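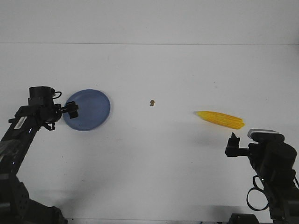
Wovora는 공동 작업실에서 두 대의 작은 로봇 팔을 함께 움직이는 개인 제작 프로젝트입니다. 저는 한국어가 모국어가 아니므로 어색한 문장이 있으면 너그럽게 읽어 주시기 바랍니다. 작업대는 처음부터 흰색으로 정했고, 파란 접시와 노란 옥수수처럼 색이 뚜렷한 물건으로 연습을 시작했습니다. 두 팔은 서로 마주 보게 놓았습니다. 메일로 자주 받은 질문을 모아 답을 적었고, 새 질문이 오면 계속 추가하겠습니다.

자주 묻는 질문

1. 왜 팔이 두 대입니까?

한 대로도 물건을 집어서 옮길 수 있습니다. 그러나 저는 한쪽이 접시를 잡아 주고 다른 쪽이 음식 모형을 올려놓는 동작을 만들고 싶었습니다. 한 대만 만들 때보다 배선과 보정이 두 배보다 더 어려웠다고 느낍니다. 처음 만드시는 분은 한 대를 끝까지 완성하고 나서 두 번째를 시작하십시오.

2. 부품은 모두 직접 만드셨습니까?

아닙니다. 모터와 제어 보드는 구입했고, 브래킷과 집게손은 작업실의 3D 프린터로 출력했습니다. 도면은 Namix라는 이름으로 정리하고 있으며, 아직 구멍 위치를 수정하는 중입니다. 수정이 끝나면 이 페이지에 올리겠습니다.

3. 팔이 닿는 거리는 얼마입니까?

작업대 두 모서리에 고정했을 때 두 팔의 받침 사이는 700밀리미터입니다. 이 간격에서는 가운데 영역을 양쪽이 같이 쓸 수 있습니다. 처음에는 1000밀리미터로 벌려 놓았는데, 물건을 주고받는 자리가 너무 좁아서 다시 옮겼습니다.

4. 손목에 카메라가 꼭 필요합니까?

위에서 보는 카메라 한 대만으로도 물건의 대략적인 위치는 알 수 있습니다. 하지만 집게손이 물건 가까이 내려가면 손가락이 물건을 가립니다. 접시의 가장자리를 잡을 때 특히 그렇습니다. 그래서 저는 양쪽 손목에 카메라를 달았습니다.

5. 케이블은 어떻게 정리합니까?

아직 만족스러운 방법을 찾지 못했습니다. 손목 근처의 케이블을 짧게 묶으면 관절이 끝까지 돌아갈 때 커넥터가 당겨집니다. 지금은 고리 모양으로 여유를 남기고 있습니다. 여유가 너무 길면 물건에 걸리므로, 전원을 켜기 전에 손으로 관절을 한 번씩 끝까지 돌려서 확인하십시오. Zorica Kovačević 씨가 나선형 튜브를 권해 주셨는데, 가는 것을 구하면 시험해 보겠습니다. 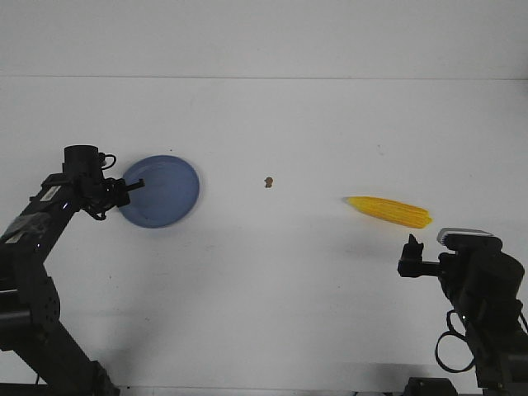 6. 왜 옥수수입니까?

모양 때문입니다. 한쪽은 가늘고 다른 쪽은 뭉툭해서 어느 방향으로 놓였는지 알아보기 쉽습니다. 표면에 알갱이의 굴곡이 있으니 집는 연습에도 좋습니다. 다만 둥근 물건이라서 집게손이 옆을 치면 굴러갑니다. 저는 뭉툭한 쪽에서 천천히 접근하게 합니다.

7. 연습은 몇 번이나 해야 합니까?

물건과 동작에 따라 다릅니다. 제 경우에는 8월까지 1760번의 동작을 기록했습니다. 그중에서 26번은 모터가 뜨거워져서 중간에 멈추었고, 따로 보관했습니다. 횟수보다 물건의 위치를 조금씩 바꾸는 것이 더 도움이 되었습니다. 같은 자리에만 놓고 연습하면 옥수수가 조금만 돌아가도 집지 못합니다.

8. 작업대는 아무 색이나 괜찮습니까?

괜찮지만 반사가 심한 판은 피하십시오. 흰색은 그림자가 부드러워서 좋지만 작은 얼룩과 긁힌 자국도 잘 보입니다. 저는 시작하기 전에 마른 천으로 닦고, 지워지지 않는 자국은 그대로 둡니다.

9. 집에서 해도 안전합니까?

작은 모터라도 손가락이 끼면 아픕니다. 전원 스위치는 앉은 자리에서 바로 누를 수 있는 곳에 두십시오. 두 팔을 동시에 움직일 때는 속도를 반으로 낮추고 시작하십시오. 그리고 받침의 조임쇠를 매번 확인하십시오. 저는 이것을 한 번 잊어버려서 팔 한 대가 작업대 아래로 떨어졌고, 관절 하나를 새로 출력했습니다.

10. 프로그램은 공개합니까?

기록용 프로그램은 Plokon이라는 폴더에 있습니다. 설명서를 아직 다 쓰지 못했지만, 메일을 주시면 현재 상태로 보내 드립니다. 영어 설명은 있고 한국어 설명은 절반 정도 번역했습니다.

댓글 3개

Viorica Perić
5번 답변이 도움이 되었습니다. 저도 케이블을 너무 짧게 묶어서 커넥터를 두 개나 망가뜨렸어요. 혹시 손목 쪽 커넥터는 접착제로 고정하셨나요?

Delia Ibarra
@Viorica 접착제는 쓰지 않았습니다. 나중에 모터를 바꿀 때 곤란합니다. 케이블 타이를 브래킷에 느슨하게 걸었습니다.

Mimoza Dimitriou
받침 간격을 700으로 줄이면 팔꿈치끼리 부딪치지 않는지 궁금합니다. 저희 작업실은 책상이 작아서 더 줄여야 할 것 같아요. Namix 도면도 기다리고 있습니다!

문의: 페이지 관리자 Delia Ibarra (메일 양식 이용) | © Wovora | 맨 위로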